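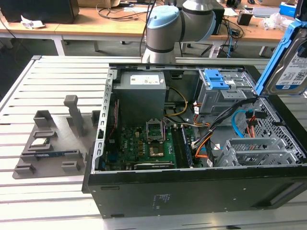

Is it worth taking old office PCs apart for reuse?
Project report, Sharon Kirui, 5/17/23

The claim I wanted to test is one you see in every college newsletter: that a retired desktop is full of good parts waiting for a second life. I had my doubts before I began and I still have most of them.

The machines were Dell desktops in black cases. I looked at which parts come out, what they would be used for, and whether anyone would want them.

Hard drives. These are the easy bit. Dell puts them in a blue plastic caddy, and the WD drive sits tilted above the right rear corner of the case. Easy to remove is a different thing from useful, though. A drive has to be wiped and tested, and our test program took up to 10 hours on each. For that effort I could buy a 256 GB solid state drive and have a faster computer.

Processor. The socket has a metal frame that flips up and then the chip lifts out. With the chip gone the bare socket is easily ruined, and I was told off for leaving one open on the bench while I wrote my notes. The guide from Prulla says to put the cover back on at once. It doesn't say where you get a cover.

Memory. The slots are long and black and the modules unclip at the ends. I would save these first. They are small, they post cheaply and people do ask for them.

Power supply. Heavy, awkward, and the cables get in the way of everything else. Trirkari's leaflet gives a resale value I could not match anywhere. I left this part out of my totals.

Graphics card. One board had NVIDIA printed on it. I had hoped for more from this, but I found no buyer for the type.

The Altetti scheme says it reused 700 parts last year. It doesn't say what counts as reused, and I wrote to ask 2 times without a reply. If they answer before July I will add it to the appendix.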